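Kinsella Robotics Opens Barkerness Workshop to Visitors for Two-Arm Handling Demonstration

BARKERNESS, 9/28/18 - Kinsella Robotics will open its Barkerness workshop to visitors next month for a series of bench demonstrations of low-cost robot arms working in pairs. The program is intended for production engineers, technical college staff and small manufacturers who are considering automation for light handling work. Admission is free, and places are limited to 100 people across the day.

The open day is the first the company has held at Barkerness. Earlier visits took place at the Stenarcombe office, where space allowed only one bench to run at a time. The Barkerness workshop has 284 square meters of floor area, divided between assembly, testing and a training room. All three areas will be open.

Visitors will be taken through in groups. Each tour lasts 40 minutes and ends at the test benches, where staff will operate the arms and answer questions. There are 4 benches on the route. Two show single-arm work, one covers joint calibration and servo replacement, and the last is given over to paired arms sharing a work area.

"Most of the questions we get are about reach and repeatability," said Teresa Dolan, head of applications at Kinsella. "Those are easier to answer at a bench with the arms powered up. People can see how much play there is in a printed joint and decide if it is acceptable for their parts."

The paired-arm bench uses small arms made from 3D-printed parts and hobby-class servos. Each arm is commanded separately, and a shared schedule decides which one may enter the middle of the work area. If both programs call for the same space, the arm with the later request holds its position until the other has cleared. The operator can change the order of priority between runs.

Objects for the demonstration are kept simple. The arms handle light items and place them in open bowls, with bowl color used to set the destination. The same control software can be used with trays or fixtures, but bowls are forgiving of small errors in placement and allow a new operator to get through a full cycle early in training.

Kristaps Pētersons, who leads control software at the company, will run the bench during the morning tours. Mingxuan Hao will take over in the afternoon and will also give a short talk on cable routing. Wiring on small arms is a frequent cause of lost time, according to the company's service records, and the talk will cover strain relief, connector choice and the amount of slack to leave at the wrist.

Dirk Frerichs of Cusstead Technical College, which has used Kinsella arms in its second-year course since February, will describe the college's experience. Students there print replacement parts in whatever filament is on hand.

"We have stopped trying to match colors," said Frerichs. "A bracket is checked for fit and for layer separation, and then it goes on the arm."

The paired-arm bench is laid out with a black arm on one side and an orange arm with green parts on the other, working over a white cloth with a red-pink bowl and a dark blue bowl between them.
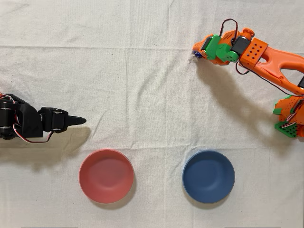

Visitor Information

Tours start at the main entrance of the Barkerness workshop. Closed shoes are required in the assembly area, and safety glasses will be supplied. Photography is allowed at the test benches but not in assembly. The route is step-free, and seating is available in the training room.

Companies that wish to discuss a specific part may bring samples. Samples should be light enough to lift easily with one hand and free of oil. Staff will give an opinion on suitability but will not run untested parts on the demonstration arms.

Registration

Places should be requested through the Kinsella front office, giving the name of each visitor and a preferred tour, morning or afternoon. Groups from schools and colleges should name one supervising adult. Confirmation will be sent by email with directions and parking details.

Press inquiries: Malachy Duggan, Communications, Kinsella Robotics, Barkerness.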